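Chapter 6
Chains and Sprockets

In this chapter
How a chain final drive carries power to the rear wheel
Reading chain and sprocket sizes
Why slack changes with suspension travel
Three kinds of wear and how to tell them apart
Words to know: pitch, roller, bushing, pin, side plate, master link, countershaft, slack, tight spot, hooking

In October a customer rode a Bivon twin into the Hollenstein shop and complained of a clunk when he closed the throttle and opened it again. He had already replaced the clutch cable and adjusted the idle. He was sure the gearbox was going. Kilian Camenzind, the mechanic on duty, put the bike on its center stand, pushed the lower run of the chain up with one finger, and turned the rear wheel by hand. At one place in the turn the chain hung so low it nearly touched the swingarm. Half a turn later it was as tight as a guitar string.

The gearbox was fine. The chain had gone dry and several of its links had worn more than the rest. The customer had adjusted it once over the summer and had happened to measure it at the tight place both times he checked. The repair was a new chain and two new sprockets. The work order for that job appears again in Section 6.4, where you will be asked to fill in the missing measurements.

Most of the work in this chapter is of that kind. The tools are simple and the parts are in plain sight. The mistakes come from measuring in one place only, or from changing one worn part and leaving the other two.

6.1 What the final drive does

Chapter 5 followed power from the crankshaft through the clutch and the gearbox to the output shaft, also called the countershaft. The final drive takes over from there. On a chain-driven motorcycle it has three main parts: a small front sprocket on the countershaft, a large rear sprocket bolted to the wheel hub, and the chain that joins them.

The front sprocket is smaller than the rear one, so the wheel turns more slowly than the countershaft and with more torque. The final drive ratio is found by dividing the number of rear teeth by the number of front teeth. The Bivon in our story has 14 teeth at the front and 42 at the rear:

42 divided by 14 = 3.00

The countershaft turns three times for every turn of the wheel. If the owner fits a 13-tooth front sprocket and leaves the rear one alone, the ratio becomes 3.23. The bike will pull harder away from a stop and the engine will turn faster at any given road speed. One tooth at the front makes about the same change as three at the rear, so riders who want to try a different ratio usually start with the front sprocket. It also costs less.

A small front sprocket has a price in wear. The chain has to bend more sharply to get around it, and fewer teeth share the load. Many manufacturers list a smallest permitted size. On some frames a sprocket below that size also lets the chain rub on the swingarm pivot.

6.2 Parts of the chain

A roller chain is made of inner links and outer links in turn. An inner link has two side plates pressed onto two bushings, and a roller turns freely on each bushing. An outer link has two side plates pressed onto two pins. Each pin passes through the bushing of the inner link next to it. When the chain bends around a sprocket, the pin turns a little inside the bushing. The roller rests against the sprocket tooth.

Two surfaces therefore need lubricant: the space between pin and bushing, and the space between bushing and roller. In a plain chain both depend on oil that the owner puts on from outside. In a sealed chain, small rubber rings between the side plates hold grease around the pins. The rings may be round in section (O-ring) or shaped (X-ring). The rollers of a sealed chain still need oil from outside, and so do the rings themselves, which dry out and crack if they are neglected.

Never clean a sealed chain with gasoline or a wire brush. Either one can ruin the rings. Use kerosene or a cleaner marked for sealed chains, and a soft brush.

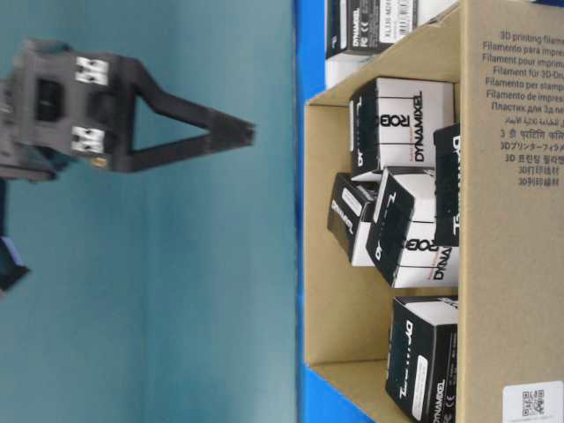

Figure 6.1 Gripper with two long, slim fingers, and an open cardboard box.

The ends of the chain are joined by a master link. Clip-type master links have a removable spring clip, and the closed end of the clip must face the direction of chain travel. Rivet-type links are pressed together and the pin ends are spread with a riveting tool. Use the type that the manufacturer calls for. On larger road motorcycles it will nearly always be the rivet type.

Chain sizes

Chain size is given by a three-digit number such as 428, 520, 525 or 530. The first digit is the pitch in eighths of an inch. Pitch is the distance from the center of one pin to the center of the next. A 520 chain has a pitch of five eighths of an inch, and so do the 525 and the 530. The last two digits tell you the inside width between the plates. A 530 chain is wider than a 520 but has the same pitch.

Both sprockets must match the chain in pitch and in width. A 520 chain will not seat on 530 sprockets. A 530 chain will drop onto 520 sprockets and may even run for a while, but it can move from side to side and will wear the teeth unevenly. Check the numbers stamped on the side plates before you order anything. Do not rely on the owner's manual alone, as an earlier owner may have changed to another size.

6.3 Slack and suspension travel

Slack is the total up-and-down movement of the lower run of the chain, measured midway between the sprockets. Students often ask why a chain needs any slack at all. The answer lies in the swingarm.

On most motorcycles the swingarm pivot is a short distance behind the countershaft. As the suspension moves, the rear axle swings in an arc around the pivot, and the distance from the axle to the countershaft changes. It is greatest when the countershaft, the pivot and the axle lie in a straight line. The chain is at its tightest at that point. A chain set with no slack on the stand will be pulled hard when the rider sits down or hits a bump, and the load goes into the countershaft bearing and the wheel bearings. A bearing damaged in this way costs far more to replace than a chain.

The manual will say whether slack is to be measured on the side stand, on the center stand or with a rider aboard. The figures are not interchangeable. Johanna Fankhauser, who ran the Skirketti training garage for many years, had her students write the method next to the number on every work order. A slack reading with no method beside it was handed back.

Slack should be measured as follows.

Put the transmission in neutral and support the bike as the manual directs.
Find the midpoint of the lower run.
Hold a ruler upright beside the chain. Push the chain down and note the position of a pin. Push it up and note the position of the same pin.
Subtract to find the slack.
Turn the wheel a short way and measure again. Continue until the wheel has made several full turns.
Mark the tightest place with chalk. Make the adjustment there.

Keep your fingers away from the sprockets while the wheel is turning. Do not run the engine to turn the wheel. Serious hand injuries have been caused by people wiping a chain with a rag while the bike idled in gear.

If the tightest and loosest readings differ by more than a small amount, the chain has tight spots and adjustment will not cure it. The Bivon showed a difference of 6 mm at its first check in the spring, which the owner did not think worth noting. After a summer of riding, including a 140-mile day in steady rain with no oil put on afterward, the difference was plain to the eye.

Before you go on

1. A motorcycle has a 15-tooth front sprocket and a 45-tooth rear sprocket. Find the final drive ratio. Find it again with a 14-tooth front sprocket.
2. What do a 520 chain and a 530 chain have in common? How do they differ?
3. The manual for the Stillness 250 gives chain slack on the side stand. You have measured it on the center stand. What should you write on the work order, and what should you do next?
4. Explain in your own words why the customer at Hollenstein found nothing wrong when he checked his chain.

Section 6.4 deals with wear in the chain and both sprockets. You will need a steel ruler, a flashlight and the work order form from the back of the book.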